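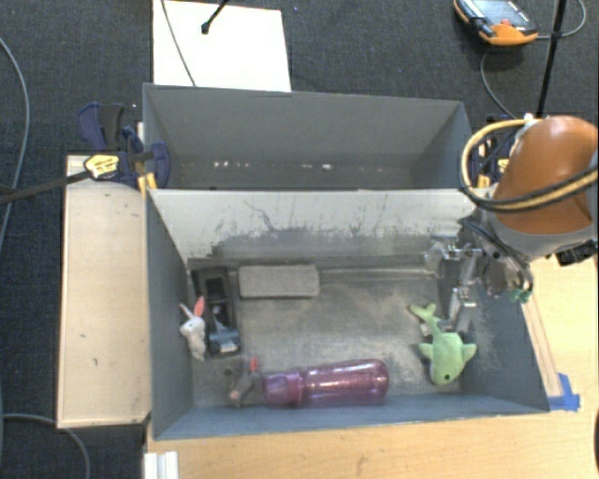 3.2 How people sort what they hand in

I should say up front that I didn't set out to study sorting. I wanted to know how long lost things sit around in a small-town transit office before somebody claims them, and I figured the sorting would be the dull bit I could get through in a paragraph. Then I spent a few weeks at the Dallum depot with Olga Lozano, who runs the counter there, and my whole outline went out the window (my advisor was very patient about this!).

The official form has 4 categories: clothing, documents, electronics, and other. Of the 239 items logged during the study period, 48 went down as electronics and a huge share of the rest landed in "other." That sounds like a failure of the form, and I wrote it up that way in my first draft. Ainhoa Manzano read the draft and asked me a question I couldn't answer, namely what the clerks did when a rider called up about something in "other." So I went back and listened to the phone calls.

What I heard was that the clerks almost never used the written category at all. A rider would say "I left my glasses on the Ekari bus" and Olga would ask which side they sat on, whether they had a transfer, whether it was raining. She was going by route and weather, and the form was just paper she had to fill in. Fulgencio Robles, on the evening shift, had his own way of doing it and went mostly by how worn a thing looked, with the idea that people come back faster for things they've had a long time. I can't prove he's right. His shift did have the shorter waits, but it also gets more commuters, and I don't have the numbers to pull those two apart.

Figure 3. Containers of the open gray type. The nearer one shows heavy scuffing on its far inner wall.

This matters for how I coded the logbook. In Section 2 I treated the category column as if it told us what clerks thought an item was, the same way Namboodiri does for the much larger Sundum records. I now think that's only safe where the person who writes the entry and the person who answers the phone are different people. At Dallum they're usually the same, so the column can be sloppy and everything still works fine. I've kept the categories in Table 2 so the two sites can be compared, but please don't lean on them too hard.

One more wrinkle. The log changed hands in July, when Adoración Cordero took over mornings and started writing little notes in the margin ("blue, smells like oranges" is my favorite). I coded those notes separately, and they come up again in Section 4, where I get into claims made by somebody other than the owner.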